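Vivienda > Dormitorio > Reportajes
Archivado en: Descanso y ropa de cama

La cama hecha, ese invento de los catálogos

Llevo años leyendo que una cama bien vestida cambia una habitación, y sigo esperando el cambio. Las revistas del ramo, esta incluida, repiten cada otoño la misma receta de capas: bajera, encimera, relleno nórdico, colcha, plaid y una colección de cojines que pasa la noche en el suelo. La firma Zullano vende el conjunto completo en 13 piezas. Pregunté en la tienda cuántas se quitan antes de acostarse y me dijeron que eso dependía de cada cliente.

Mi desconfianza empieza por el color. El crema se ha convertido en el uniforme del dormitorio respetable, y a mí me parece una elección de alguien que no cena en la cama ni tiene perro. Basta un trapo azul celeste hecho un gurruño y un móvil encima de la colcha para que toda aquella serenidad se venga abajo. El acolchado fino, además, se arruga con solo mirarlo, y las costuras que en el folleto parecían un dibujo quedan en casa como un mapa de carreteras. 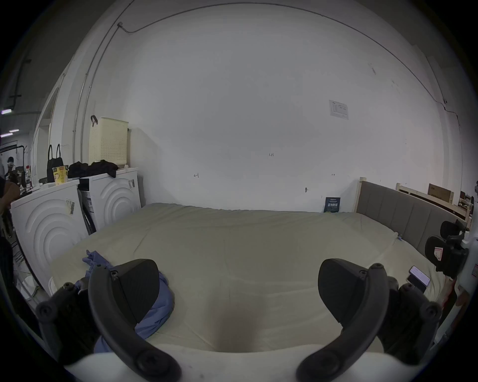

Maribel opina que exagero: ella plancha la funda una vez al mes, la estira por las mañanas desde los pies y asegura que el crema le dura más presentable que el gris antracita que tuvo antes, porque en el oscuro se veía cada pelusa. Le concedo lo de las pelusas. Lo de planchar una funda de matrimonio me parece un castigo.

Pasemos al cabecero. El tapizado gris en canales verticales, con su marco de madera clara, se ve ahora en todas partes, y Engström presume de haber vendido el suyo en 14 países. Es cómodo para leer, eso no lo discuto. Pero cada canal es un surco, y en los surcos se queda el polvo. La marca recomienda un cepillo suave; yo he terminado con la boquilla estrecha del aspirador y de rodillas sobre la almohada, una postura que no sale en ninguna campaña. El marco de madera, en cambio, se limpia en un minuto con un paño, y es lo único del conjunto que volvería a comprar sin pensarlo.

Luego está la pared. Los decoradores aconsejan dejarla blanca «para que respire». En las casas que conozco, una pared blanca junto a la cama acaba sirviendo de libreta: una cifra apuntada, una flechita para no olvidar dónde iba el taladro, un papel fijado que ya no se lee. Clurum ofrece una pintura lavable con la que, según el folleto, todo eso desaparece. La probé en mi cuarto en marzo y el lápiz se fue; también se fue el tono mate, y quedó un cerco brillante del tamaño de un plato. 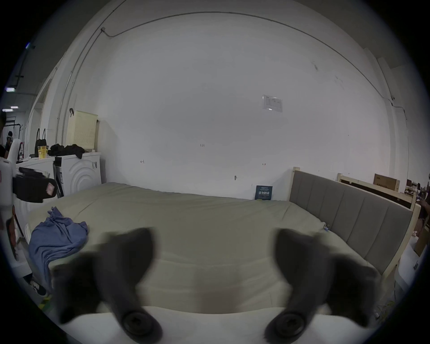
La ropa a medio usar merece capítulo aparte. No está para lavar ni para volver al armario, así que aterriza en el colchón, y de ahí no se mueve hasta la noche. Wavitz ha sacado para ella un galán plegable de 30 centímetros de fondo. Lo tuve en casa durante una temporada. Al tercer día sostenía dos abrigos y una bolsa, y la camisa seguía en la cama. Un gancho detrás de la puerta me ha dado mejor resultado y cuesta lo que un café.

Queda el consejo que más me convence, y es el más soso: levantarse y dejar la cama abierta un buen rato, con el colchón a la vista, aunque llegue visita. Un colchón desnudo resulta feo y un poco triste. También es la única superficie del cuarto que no me pide nada.

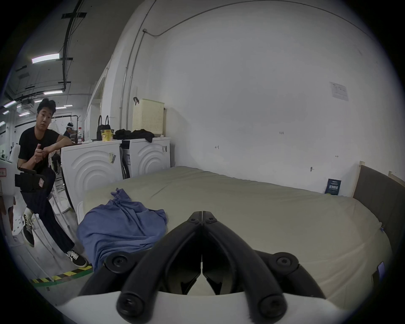

Colchón sin vestir, con una tela azul arrugada encima y el cabecero tapizado al fondo.

Con 100 euros se compra una bajera decente y un relleno que abrigue. Los cojines, si acaso, para el sofá.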